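Isau Countertop Water Filter: Set-Up Guide
Section 2. Placement, Connection and First Flush

Print this page | E-mail this page
Last updated: 4/11/20
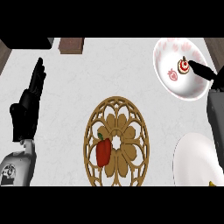 2.1 Before You Start

Read this section through once before connecting the unit. The Isau filter is designed for cold water only and for indoor use on a level kitchen counter. It connects to the kitchen faucet by a diverter valve. No drilling or permanent plumbing is required.

You will need:
- The filter housing and base
- One Narkari cartridge, sealed in its wrapper
- The diverter valve with two rubber washers
- The supply hose (white) and return hose (blue)
- A soft cloth
- A bucket or large pitcher

CAUTION: Do not connect the unit to a pull-out or spray-head faucet. The diverter valve will not seal, and the faucet hose may be damaged.

2.2 Choosing a Location

1. Select a flat area next to the sink, within reach of both hoses. Hoses must not be stretched or kinked.

2. Keep the housing at least 8 inches from any cooktop, oven vent, or other heat source.

3. Wipe the counter and let it dry. The suction feet do not hold on a wet or greasy surface.

4. Set the base down and press firmly over each foot.

NOTE: Marble and other natural stone can be marked by standing water. On these surfaces, place the drip mat (sold separately) under the base and check beneath it weekly. On tile counters, avoid setting a foot across a grout line.

5. Do not place the unit directly under an electrical outlet.

2.3 Attaching the Diverter Valve

1. Unscrew the aerator from the end of the faucet, turning it counterclockwise. If it is tight, grip it through the cloth to protect the finish.

2. Check the threads. Remove scale with white vinegar and rinse.

3. Seat one rubber washer in the top of the diverter valve. For faucets with inside threads, fit the supplied adapter first and use both washers.

4. Thread the valve onto the faucet by hand until snug. Do not use a wrench.

5. Push the white hose onto the port marked IN and the blue hose onto the port marked OUT. Each hose is fully seated when the printed line on the hose meets the collar.

6. Tug each hose gently. A hose that slides must be removed and pushed in again.

2.4 Installing the Cartridge

1. Wash your hands. Remove the wrapper from the cartridge without touching the open end.

2. Lower the cartridge into the housing, open end down, and turn it clockwise until it stops.

3. Check that the O-ring lies flat in its groove. Replace the cap and tighten by hand.

CAUTION: Do not apply petroleum jelly to the O-ring. Use only the silicone grease supplied.

2.5 First Flush

1. With the diverter lever set to TAP, open the cold water slowly.

2. Turn the lever to FILTER. Air will sputter from the spout as the housing fills.

3. Run water through the filter for 15 minutes at a moderate flow. Catch it in the bucket if you wish to use it on plants. Do not drink it.

4. Gray or black particles in the first water are carbon dust. If they are still present at the end of the flush, close the faucet, reseat the cartridge, and repeat the step.

5. Inspect the cap, both hose collars, and the faucet joint for drips.

6. Return the lever to TAP and close the faucet.

WARNING: Water entering the filter must never be hotter than 100 °F. Hot water releases trapped material from the cartridge and can deform the housing.

NOTE: If the unit is left unused for more than two days, flush it again before drinking. Store an unused cartridge in its wrapper, away from freezing temperatures.

Related items
Section 1. Parts and Faucet Compatibility
Section 3. Replacing the Narkari Cartridge
Section 4. Leaks, Low Flow and Odd Tastes
Drip Mat Care Sheet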